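Bubble wrap or paper? My packaging project

So for my shop class report I picked packing materials, mostly because my aunt's store in Wumdale goes through a ton of them! I packed 100 mugs in Clesovau boxes, half with crumpled paper and half with bubble wrap, and dropped every box off the loading step.

Results

Paper lost 2 mugs, bubble wrap lost none (I was kind of rooting for paper). The whole pile of supplies cost me 551 Lau points, ouch. 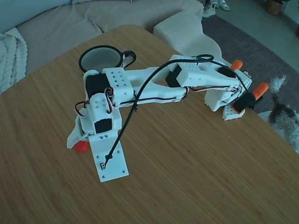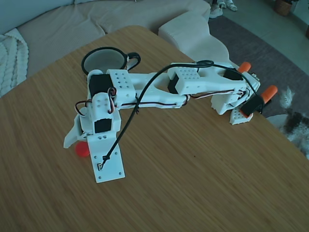
What I'd change

Taller drops, and double-wall boxes. I'd also try the Skillo tape, the brown kind.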